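Rolling an old 401(k) into a self-directed account, worth the fee?

patness_dan
Posted 12/22/25
I have an old 401(k) from a job I left in April. The plan is run by Grumura and they charge $20 a quarter now that I'm not an employee. My new employer's plan won't take rollovers until I've been there a year. A coworker wants me to open a self-directed IRA with Novel so I can hold a share of a rental property. Setup is $400 and then $80 a year. Has anyone here done this?

quietledger
I had one for six years. The annual fee is not the problem. The problem is every other fee. Mine charged for each check it wrote, and a rental needs a lot of checks. Property tax, insurance, the plumber. All of it has to come out of the IRA, not out of your own pocket.

Pranab Abeysekara
Agree with quietledger on the fees. Also look at the required withdrawals later on. You can't sell a bathroom to make a distribution. How old are you?

patness_dan
51. So that's a long way off.

Pranab Abeysekara
Longer than I thought. Still worth planning for.

mrs_oakes
I'll disagree with both of you. My husband and I hold a duplex this way and it has been fine. Our custodian bills a flat rate. We keep a year of expenses in cash inside the account and have never had to scramble. People make it sound harder than it is.

quietledger
A flat rate makes a big difference. Does Novel have one? I couldn't find it on their fee sheet.

Gebhard Stöckli
Before any of that, ask who else owns the property. If the coworker is also the one managing it and getting paid, read the prohibited transaction rules twice. He may be fine because he isn't family, but you can't do repairs yourself. I paid $2,728 to an accountant to sort out a mess where I had done my own painting.

mrs_oakes
That's a fair point. We hire everything out.

patness_dan
I did not know about the repairs. I was planning to do most of them. That changes the math.

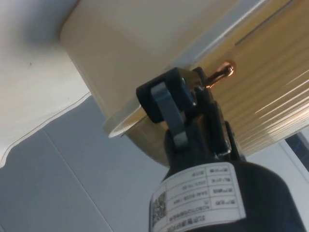

I called Grumura at lunch and they said I can leave the money where it is as long as I want. The quarterly fee stays the same. They can also send it straight to a regular IRA with no tax withheld.

Gebhard Stöckli
Then do the regular IRA and decide on the rental later. You can move from one IRA to another whenever you like if it goes directly between custodians.

wanigasekara_t
Make sure the check is not made out to you personally. Mine was, and they held back 20 percent. I had to replace it from savings within 60 days.

quietledger
Same advice from me. Get Novel to send the full fee schedule in writing too.

patness_dan
Will do. I've asked Grumura for the transfer form and I'll post when the Novel schedule comes in.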